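**From:** Nahuel Maldonado
**To:** hemmin-procedure list
**Date:** 2021-08-25
**Subject:** Re: Quorum after the walkout, Hemmin district council

Solomiia Harasym wrote:

> The clerk's draft minutes say the vote for presiding officer is valid because a quorum was present when the session opened. By the time ballots were handed out, the Jinora group had left the chamber. Does the council count quorum once, at roll call, or again at each vote? The standing orders I have are the January printing and I can't find anything that settles it.
>
> Also, is the 43 in the draft the number present or the number voting?

Solomiia,

Taking the second point first: 43 is the number of ballots issued. The clerk's tally sheet has a separate line for members present, and in the copy I was sent that line is blank. The draft minutes copied the ballot figure into the attendance paragraph. Chiharu Aoki pointed this out to the clerk's office and was told it would be corrected before the minutes are put up for approval.

On quorum, the January printing leaves out the amended text of order 12. The amendment was adopted at the last sitting before the recess and was circulated as a loose sheet. It reads:

> A quorum established at roll call shall be presumed to continue until a member present draws the attention of the chair to its absence.

So the council counts once, and the count stands until someone in the room objects. A member who has walked out can't raise the point from the corridor. Daithí Coughlan reads "present" more widely, to take in anyone signed in for the day, but the definitions section ties the word to the chamber floor.

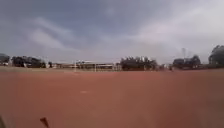
What remains open is whether a point was in fact raised. Shona Stubbs was in the gallery and has a note of one Plurkport member standing before the ballots went out. She could not hear what he said. The audio should settle it, and I have asked for that part of the recording. If he raised quorum and the chair went ahead without a count, the presumption ended there and the vote has a real problem. If he was asking about something else, the result holds.

Two smaller matters:

- The petition from Kurnar is separate. It has 1,773 signatures against a threshold of 500, and it asks for a fresh election of the presiding officer. It obliges the council to hold a debate. It has no effect on whether the first vote was valid.
- An objection to the minutes has to be lodged in writing before they are approved. After approval, the only route is a motion to rescind, and that needs notice.

I can send a scan of the loose sheet to anyone who lacks it.

Nahuel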